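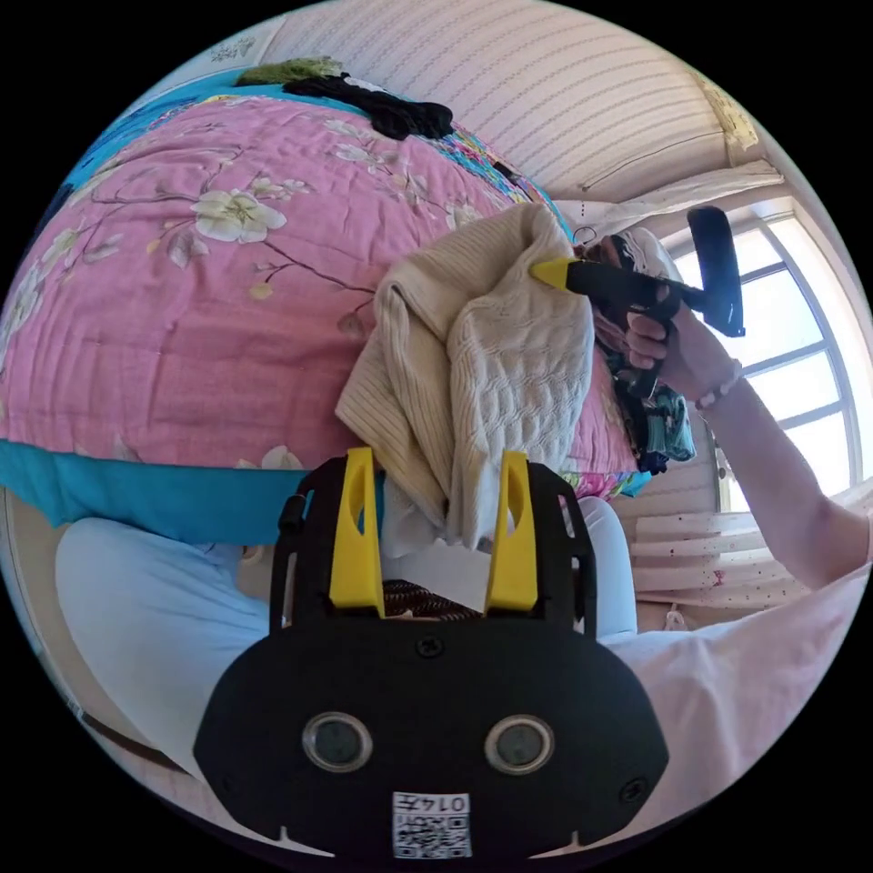
Call for home testers: Nitel hand-held gripper kit

Avis is looking for people who will try the Nitel kit at home and tell us what they think of it. The kit is a gripper with two fingers that you hold and move yourself. It records how you do ordinary work with clothes and bedding, and these recordings are later used to teach robot arms the same work. The testing starts in November and you can do it in your own rooms, at the hours you like.

What you will do

You will work through our list of 13 household tasks. Most of them are with fabric: steaming a knitted jumper, putting a shirt on a hanger, turning a sleeve the right way out, spreading a quilt over a bed. Some need two hands, so you hold the gripper in one and your own tool, for example a garment steamer, in the other. Every task is repeated on different days and in different light. After each session you fill in a short form about the kit: the weight, the grip of the fingers on thin and thick cloth, how tired your wrist is.

We want to hear the bad things also. The last group told us that the finger pads slipped on satin, and the pads were changed for this round.

Who can apply

You should be 18 or older and live within reach of our Vurnis office, because the kit must be collected and brought back in person. You need a steamer or an iron of your own and a room with good daylight. Experience with robots is not necessary. People who sew, do laundry for work or look after a big family are very welcome, and so are left-handed people — we had too few of them before.

Please ask the other persons in your home before you apply. They may be heard or seen in the recordings, and each adult has to sign the consent form.

Payment

Testers receive 574 for the full list, paid in 2 parts, the first after the training afternoon and the second when the kit is returned. The sum is in local currency before tax. Travel to Vurnis is not paid separately.

How to apply

Write to the Jibrin desk at Avis and put reference 1419 in the subject line. Tell us which hand you use, what kinds of clothes you have at home and which hours suit you. A photo of the room is helpful but not required. We answer every letter — it can take until the end of October.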